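Fagerlund, September

**Welurex Brings Its Co-op Puzzle Game "Nalteo" to PC**

Game studio Welurex today announced that Nalteo, its two-player puzzle game, will come to PC this September. The console version came out last year and has stayed in the studio's top sales spot ever since.

Players take the roles of two repair workers stuck on Starkska, a drifting cargo station with 49 rooms. Each room has to be brought back to working order before the next door opens. The PC version includes all of the original rooms and adds seven new ones, along with mouse and keyboard controls, ultrawide support and online play between PC and console. 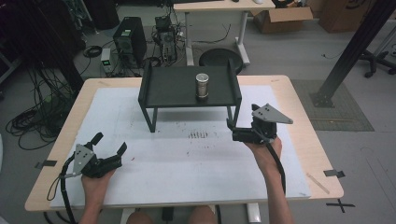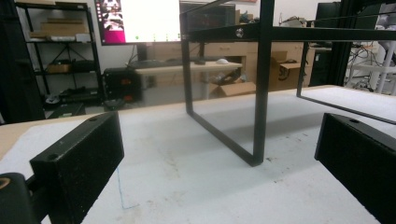 Object handling has been rewritten for the PC release. Items now have their own weight and balance, and players can set them down anywhere they will fit. Something as plain as a small metallic can on a low black stand, as in the first picture, can be part of a puzzle, and knocking it off may cost the pair a clean finish. Players who prefer the console handling can switch back to it in the options menu at any time.

The PC version also has 121 achievements, 26 of them limited to online play. Save files from the console version can be moved over with a free Welurex account.

Nalteo will sell for $26 on PC. Owners of the console version get the seven new rooms as a free update on the same day. A demo with the first two rooms will be out before launch.

Press contact: Welurex press office, Fagerlund. Review codes are available on request.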